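Two plants and a lot of cable

I moved my desk stuff in December and said I would write up how the room came together. It took me until now, mostly from putting off the cables. If you read the last post, you know the plan was to get by with what we had and buy nothing before January. I bought one thing, a power strip, and I'm counting it as a repair.
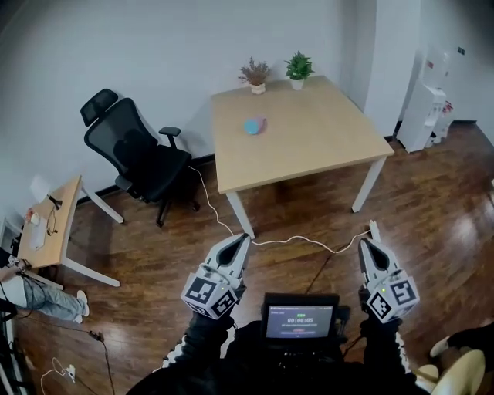 Posted by Maite Toledo
Monday, December 15, 2025
Filed under: Work space

The square table stays against the white wall. Soledad wanted it in the middle of the floor, and we tried it that way for two days, but people kept walking into the corners. The plants went to the back edge. The green one is fine. The feathery pinkish-brown one looks dry, and I'm leaving it because I like the color next to the wall.

The mesh chair with the headrest is the one everybody takes first. I would still like a mat under it – that floor is glossy and I don't want wheel marks.

Cables are the weak spot. The white one still runs across the floor in front of the table, and there's a tangle at the power strip by the narrow desk. Jamie suggested clips along the dark baseboard. I ordered a pack of 30 from Sedgwick and they should be here this week.

The brick side needed less work. I had thought about painting it white to match, and I'm glad I didn't. The shelving is for small things only, and the pipes along the top of the wall can stay as they are.
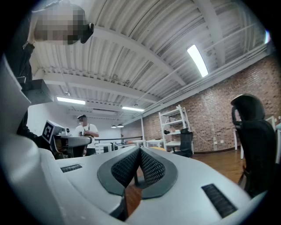
Brick wall, white shelves and the smaller mesh chair.

Next job is the lighting. The long tube is bright enough for work, but I'd like a desk lamp for late afternoons. Pauline has a spare and says I can have it if I pick it up.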